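Print this page | E-mail this page
9 shares | 7 comments

Lerel Folding Proofing Box
User Guide, Section 3: Setting Up and Running Your First Dough

Written by Wing-sze Kwok, with test bakes by Brijesh Goel
Updated 16 November 2023

By now the box should be unpacked and the parts checked against the list in Section 2. Now comes the fun part! If you have only ever raised dough in a cold kitchen, you are going to love what steady warmth does for a loaf. Set aside an afternoon for the first run, read through the steps once, and keep a pencil handy for your notes (you will want them next time).

Choosing a spot

The box wants a flat, dry surface with a wall outlet close enough that the cord hangs loose. Leave a hand's width clear on every side so the vents can breathe. A counter is ideal, a sturdy table works just as well, and Brijesh ran his through a whole winter on top of a chest freezer with no trouble at all.

CAUTION: Keep the base and cord away from the sink and the stove. The base must never be rinsed or put in water.

Look out for drafts too. A leaky window or a door that opens onto a cold hallway makes the heater work harder, and the dough nearest the draft will lag behind.

Choosing a bowl

Nearly any bowl you already own will do. Glass and ceramic take longer to warm up but hold their heat beautifully. Steel warms fast and cools fast. Whatever you pick, the dough should fill it no more than a third of the way at the start, and the rim should sit below the line marked on the inside wall of the box.
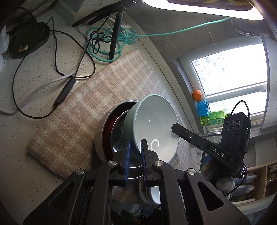

If you are torn between two sizes, go with the larger one. A cramped dough climbs over the side, sticks to the rack, and bakes itself on there if you don't catch it. (Ask us how we learned!)

Assembling the box

1. Place the base on the counter with the dial facing you. Do not plug it in yet.

2. Unfold the walls until all the corners click. The back wall has the cord notch and goes on the side away from the dial.

3. Lower the walls onto the base. They should drop into the groove without being pushed. If one side rides high, lift everything off and turn it end for end.

4. Set the water tray in the middle of the base and fill it to the line with tap water.

5. Lay the rack over the tray with its feet pointing down.

6. Put the lid on, plug in the cord, and turn the dial to 3. The amber light comes on while the box heats and goes out when it reaches the setting.

NOTE: You may notice a faint smell the first time. Run the box empty with the lid ajar until it clears, then top up the water tray.

Your first dough

We tried all kinds of recipes for this section and kept coming back to the plainest one. It is forgiving, it shows you clearly what the box is doing, and it makes a very good sandwich.

You will need 338 grams of bread flour, a teaspoon of salt, a teaspoon of instant yeast, a spoonful of olive oil, and enough lukewarm water to bring it all together into a soft, slightly tacky dough.

1. Mix the dry ingredients, then add the oil and the water a splash at a time. Stop when no dry flour is left at the bottom.

2. Cover and let it rest while you tidy up. It will feel smoother afterward with no effort from you at all.

3. Knead until the dough springs back when poked. By hand is great. A mixer is fine too, on its lowest speed.

4. Oil the bowl lightly, turn the dough over in it once, and set it on the rack.

5. Close the lid and leave the dial at 3. Try not to peek too often. Every peek lets warm, damp air out.

6. When the dough has doubled, write down how long it took. Tip it out, shape it, and put it in its pan.

7. Return the pan to the box for the second rise, and start heating the oven when the dough nears the rim. 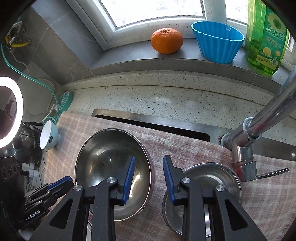
Large stainless steel bowl near the window.

CAUTION: Take the dough out before you move the box. The water in the tray is warm and spills easily.

Finding your dial setting

The dial runs from 1 to 9. Setting 3 suits everyday bread and most sweet doughs. Rye and whole wheat sourdoughs are happier a notch or two higher. Settings above 7 are meant for yogurt and tempeh and are too warm for bread, so please save those for Section 5.

Flour changes with the brand and the season, and so does your kitchen. Wing-sze's sourdough doubles so quickly in July that she drops the dial right down and still has to keep an eye on it. Treat the chart on the lid as a starting place and trust your own notes after that.

If the dough is slow

Check the yeast date first, then the water tray. A dry tray lets a skin form on top of the dough and holds it back. If the amber light never goes out, look for a gap where the walls meet the base.

If the dough smells sharp or sinks when touched, it has gone too far. Knead it briefly, shape it as a flatbread, and cook it in a hot skillet. Ours was gone before it cooled!

Shutting down

Turn the dial to OFF, unplug the cord, and let the tray cool before you empty it. Wipe the walls with a damp cloth and leave them open overnight before folding.

Print this page | E-mail this page

Related pages
Section 2: Unpacking and Parts List
Section 4: Cleaning and Storage
Section 5: Yogurt and Tempeh
Kashyap Bread Pans: Which Sizes Fit the Rack
Replacing the Water Tray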